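Boychuk Tenants Forum > Building Policy > Shared storage rooms

mpaquette_office
Effective September, items left in the shared storage rooms must carry a unit number. Unlabeled items will be held for 40 days and then donated. Questions may be directed to this thread.
Mackenzie Paquette, Building Office

unit6_dreneo
The office is asked to reconsider the holding period. Several residents travel for the whole summer and would miss the notice entirely.

hallway_c
I must respectfully disagree. Over 100 items were unlabeled last spring -- many of them broken -- and the rooms could not be used.

grakonitz_east
A longer period may be reasonable for bicycles. For small goods, wall-hung wire baskets with a unit tag would settle most of the matter.
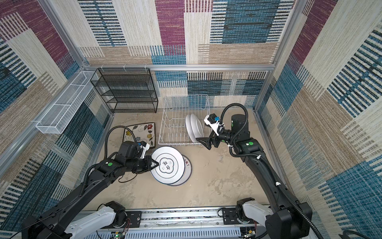
Residents should also be permitted to register items by email before leaving.

mpaquette_office
Email registration is approved. The 40-day period remains in effect.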